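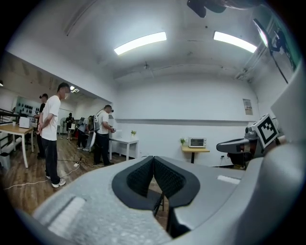
A day at the gripper workshop

Grarkeck is a workshop where people teach robots to use their hands. In September it opened its doors to visitors, and children from Candov Primary went along to see what happens there.

What is a gripper?

A gripper is a robot's hand. Your hand has four fingers and a thumb. The grippers at Grarkeck have two fingers, and each finger has a dark pad on the inside with a rough pattern, a bit like mesh. The two fingers close together to pinch things.

A person can hold this kind of gripper and use it to do a job. You might hold one and pick up a cup, or put a spoon in a drawer. The movements are recorded, and later a robot can learn from them.

What are the black and white squares?

One gripper has a white square on it with a blocky black pattern. The square is called a marker. A computer can find the pattern in a picture and work out where the marker is and which way it is tilted. You may have seen square codes on posters or tickets. Markers are like those, but simpler – they tell the computer "I am number 3" or "I am number 28" and not much else.

What is the headset for?

A man in a white T-shirt is working at a white table with a VR headset on. VR is short for virtual reality. He also has a frame on his back, worn like a backpack, and he is holding his hands out over the table. A headset can keep track of how a person's head moves, and some can follow the hands as well.

Why is there a toaster oven?

Robots that will work in homes need to learn about the things in homes. Grarkeck has a toaster oven on a small table, and there are potted plants too. Doors with handles are hard for a robot. It has to grip, pull and move back, all at the right speed.

How long does it take to learn?

Erick Mbwambo showed the group round. He said a robot called Hero needed 2,000 recordings before it could fold a tea towel. Most people in the class can do it after one go. Hero still gets it wrong if the towel is inside out.

Try it yourself

Put a sock over each hand so that you can only pinch with your thumb and one side of your hand. Now try to:

pick up a coin
turn the page of a book
put the lid on a pen

Ask a friend to time you. Then do it again with one eye shut.

Words to know

Gripper – a robot's hand
Marker – a pattern that a computer can find easily
Recording – a saved copy of how something moved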